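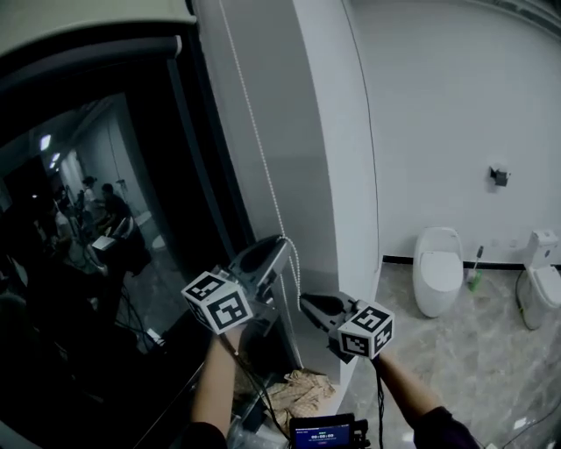

窓辺とビーズの紐、ショールームの細かいところ

Lemhamの住まい設備ショールームへ行ってきました!大きな展示よりも、ついつい端っこの部品や納まりに目が行ってしまう性分です。案内してくれたのはHui-mei Hsuehさん。質問攻めにしてしまったのに、最後まで楽しそうに付き合ってくださって感謝です。

白いビーズの紐
細い白のビーズの紐が、明るいグレーの壁パネルの縁に沿ってまっすぐ下りています。この玉の連なり、いいですよねえ。祖母の家の台所にも似た紐があって、用もないのに指で玉を数えては叱られていました。つまんだときの、あのぷつぷつした手ざわりが大好きです。

大きな窓と太い枠
暗いガラスに天井の明かりが二つ、くっきり映り込んでいます。枠はどっしり太めのグレーで、隣のパネルとは濃さの違うグレー同士。こういう控えめな色の組み合わせ、うちの寝室でも真似したい!同行のFung-ping Tamさんは、もう少し明るい枠が好みだそうで、帰りの電車までずっとその話をしていました。

卵形のトイレ
白くてころんと丸い、ふたの閉まった一台。トイレというより置物みたいで、私は断然こちら派です。すぐ隣の壁ぎわには、タンクの付いた形のものも並んでいます。見慣れた安心感があって、実家ならこちらかな。

グレーの石目模様の床
マーブル模様の床に、黒い幅木がすっと一本。白い壁との境目がきりっと締まって、すごく好きな納まりです。わが家の洗面所は幅木も壁も白なので、次に手を入れるときは黒を試したい。Fung-pingさんには「ほこりが目立つよ」と釘を刺されましたが、それでも黒がいい!

緑のブラシ立て
二台のトイレの間に、緑のホルダーのブラシ。白とグレーと黒ばかりの一角で、この緑がきいています。小物の色ひとつで楽しくなるものですね。帰宅してすぐ、うちのブラシ立ても緑を探し始めました。

訪問日:9月8日(火)
次はFlirkdenの照明の展示を見に行く予定です。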